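手持夹爪采集套件Fahy评测:演示数据攒得快,论文里的数字我有保留

先交代一下立场。我做了几年叠衣服、收毛巾这类柔性物体的操作策略,对“不用真机遥操作也能教会机器人”的说法一向半信半疑。Fahy这套东西的卖点就是这个:人拿着夹爪在家里干活,腕部相机录视频,后处理恢复轨迹,然后直接训练策略,部署到机械臂上。配套的方法叫Vukden,论文第一作者是Enda Nic Aodha。我自己掏钱买了一套,从4月用到现在,下面说说感受。

硬件部分没有太多可挑的。握持舒服,开合的阻尼调得偏紧,录久了虎口会酸。鱼眼镜头视野够大,夹爪前方的桌面或床面基本都能收进去,代价是边缘畸变很重,标定那一步省不得。官方文档把标定写成“可选”,我第一批数据就是信了这句话,轨迹恢复出来飘得没法看,全部作废。

采集软件叫Bruvari,装起来顺利,用起来一般。每录一段要手动确认起止,界面上的确认键又小,戴着手套根本点不准。导出格式倒是干净,时间戳对得上,这点比我以前用过的几套都强。

再说方法。Vukden的核心主张是场景多样性比单一场景里的演示数量更要紧,论文用了1000段演示,分布在36个房间,任务是把毛巾对折。结论写得很漂亮:在没见过的房间里,成功率与训练房间里几乎持平。
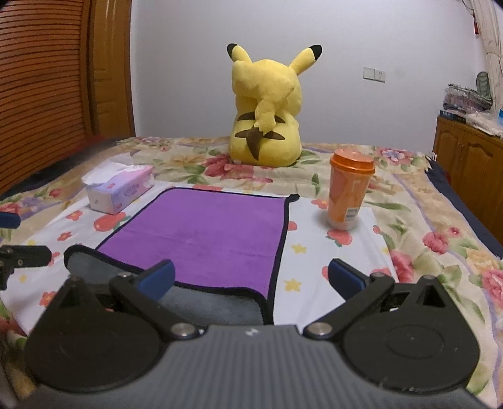
我的疑问主要在“没见过的房间”怎么定义。翻附录可以看到,测试房间换了,毛巾却还是训练里出现过的那几条,摆放也大多是平铺、边角朝向相近。折毛巾这件事,难点本来就在布料的初始状态上。背景换得再多,毛巾总是差不多的姿势,模型学到的可能只是“找到离我最近的角,往对边送”。这当然也算本事,可它和标题里写的“开放环境下的柔性操作”差着一截。

我按论文的配置复现了一遍,训练代码原样没改,部署在实验室那台旧机械臂上。测试分3组:平铺的毛巾、折了一个角的毛巾、随手一扔的毛巾。平铺那组表现确实好,动作流畅,抓取点选得也合理。折角那组开始犹豫,夹爪在角的上方来回试探,有时抓到的是翻起来的那一层,折完歪得厉害。随手一扔那组基本不行。我一共跑了39次,失败大多集中在后两组。样本量小,我不打算拿它下定论,但趋势和论文给人的印象差得挺远。

另外一个问题是成功的判据。论文里“对折成功”靠人工看最后一帧来打分,标准只有一句“两边大致对齐”。大致是多大?不同的人来打分结果差多少?文中没有给。我写信问过作者,Nic Aodha回得很快,态度也好,承诺下个版本补上评分一致性的数据,还发来了几段失败录像。看过录像,我对团队的诚意没有怀疑,对那张主结果表格的怀疑倒是更重了。

还有对比基线。表里和Flisa那套遥操作方案相比,Vukden领先不少,可Flisa用的演示数量明显更少,理由是“采集时间相同”。按时间算对手持夹爪天然有利,这样比也不能说错,只是应该再加一行等数量的结果,让读者自己判断。

值不值得买?如果你手里已有机械臂,缺的是家居场景的演示,这套采集工具可以考虑,效率比遥操作高出一大截,这一点我没有异议。如果你是冲着论文里的泛化数字去的,建议等作者把初始状态的分布和评分细则公开以后再说。买之前还要留意两件事:标定板要另购;Bruvari目前只支持一种操作系统,换电脑前先看清楚。

打分的话,硬件四星,软件三星,论文我暂时给两星半。等等数量的基线补上,我会回来更新这一篇。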